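Two weeks with the Laden grippers (and why I'm keeping the Gukamels around)

So the new handheld pair finally showed up in May and I have barely put them down! If you read my last post you know I'd been collecting demos with the Gukamel grippers, which I like a lot for hard things like boxes and cups. Fabric was another story. Every time I tried to pinch something thin, the fingertips met a hair too early at the front and the cloth slid right out the back.

The Laden pair closes flatter. That's the whole difference, really, but wow, it changes what I'm willing to try. On the first evening I made it through 14 different objects before dinner, including a dish towel, a sock, a zip pouch and a paperback with a floppy cover. The sock! I had given up on socks.

What I've been doing most is bags. Bags are great practice because they have soft sides and a rim that won't stay put, and long handles that go wherever they feel like going. You need both hands working together, one to hold the rim open or steady it, the other to do the job. With the Gukamels I'd end up tugging the bag across the table.

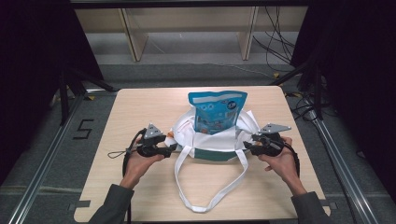 The order of moves matters more than I expected. If I go for the rim with both grippers at the same moment, the bag stays where it is and I get a clean grab. If one side touches first, it spins a little and I have to chase it. I did 120 takes of just this, packing and unpacking, and by the end I could feel the timing without thinking about it. My thumbs were sore, I won't lie, but it was a good sore.

Weight next. The Ladens are a bit heavier than the Gukamels and most of that sits up top, so your wrists notice after a long stretch. I tried going 54 minutes without a break and my last few takes were sloppy. Shorter rounds work much better for me. The trigger spring is softer, though, and that makes up for a lot of it.

Cables are my one real gripe. I tried running them along the inside of my arms, then the outside, then over the shoulder (don't do over the shoulder, it pulls every time you lean in). Along the forearm is the best I've found so far. If you have a neater way, please leave a comment, I will try it the same night.

On the software side I'm still using Stelora to record and sort the takes. It read the Laden pair right away, but the open and close values came in flipped on the left one, so check that before you record anything you care about. I lost a whole batch that way. There's a setting for it under the device page, third one down.

For hard objects I still reach for the Gukamels. They're light, quick, and the narrow tips get into places the Ladens can't. Next up is a zipper, and after that I want to reach 300 clean bag takes and train something on them. More when I have numbers!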